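Notebook, dye bench – July, continued from the previous page

09:10
Started again with the walnut ink, batch G. The first six batches all had the same problem: nice brown when wet, then greenish and weak on paper after one night. Raffaele Colombo thinks it is the water. I think it is the husks, which were from the bottom of the sack and already half dust. We will see who pays the coffee.

Recipe as in batch F, with changes:
– husks from the new sack (the Garkska one, bought at the market, smells more of earth)
– 200 g husks, soaked over night in rain water, not tap
– iron: the small spoon only, dissolved before, added when the pot is off the heat
– gum arabic from Delorme, the powder, because the lumps never dissolve completely for me

Order number for the gum is 2559, in case somebody wants the same. Please do not order the Doller one again. It leaves small threads in the ink and they close the nib.

10:40
Pot on low heat. I keep it under boiling this time. In batch D I let it boil and the color went toward black quite fast, but there was a sour smell and the paper became wavy when I painted a large area. I do not know if the two things are connected. In my notes from D I wrote only "bad", and this does not help me today.

While waiting, cleaned the glass plate and cut the test strips. Three papers: the cheap copy paper, the cotton one, and the rest of the old ledger paper that Raffaele found. The ledger paper is beautiful but there are only a few sheets, so please ask me before you take from it.

12:15
Took out the first sample with the pipette. Color on cotton paper: warm brown, a little red at the border of the stroke. On copy paper it goes through to the back side. On ledger paper it stays on top very sharply, I could write with the fine nib and the thin lines did not spread.

Filtered through cloth, then through coffee filter. The coffee filter takes forever and the second half of the liquid had to be moved to a new filter. Next time I should let the husks sink first and pour only the clear part. I have written this before, on the page of batch C, and did not read it.

14:00
Iron added. The change was visible at once, from brown to a cold dark gray-brown. I stopped after half of the solution. Kept two bottles separately, G1 without iron and G2 with iron. The labels are in pencil, since batch B taught us what happens with the marker when ink runs down the outside of the bottle.

One clove in each bottle against mold. Raffaele says one clove is superstition and he prefers alcohol. He may make his own bottle with alcohol, I left him 30 ml in the fridge, in the jar with the green lid. It is not sauce.

15:30
Strips painted and hung on the line by the window. Half of each strip is covered with black card for the light test. I would like to leave them 20 days and not look every morning. The old strips from batch E went to the folder, with the Zamex reference card behind them for comparison. E is clearly the most yellow of all. I had hoped it was my lamp.

Things which I still do not understand:
Why does the ink on the copy paper have a darker ring and on the cotton paper not? It could be the sizing, or simply that I put more liquid. I must use the same brush, and count the strokes.
Does the green tone come already with the rain water alone? I should make one very small pot with tap water and the new husks, otherwise Raffaele and I can argue until winter.

To do:
– wash the big pot (soda, not the steel wool)
– bring more cloth for filtering
– copy the batch D numbers into the table, if I can find them
– ask Delorme if the powder can be bought in a smaller bag

17:20
Closed for today. G2 smells better than any before it.
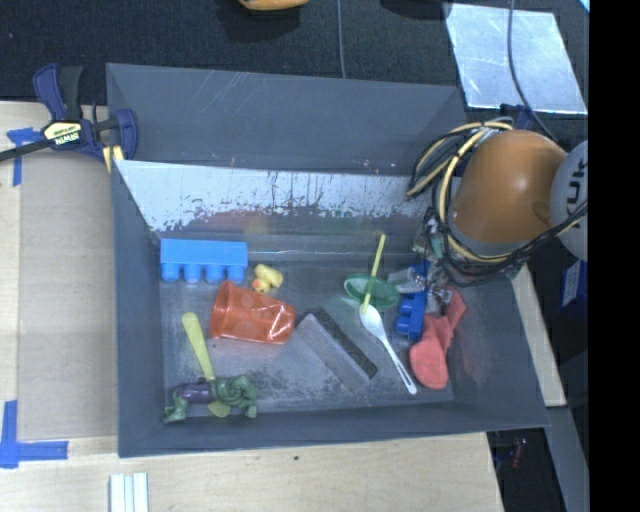

Gray bin on the wooden table: blue block, duck, orange-red cup.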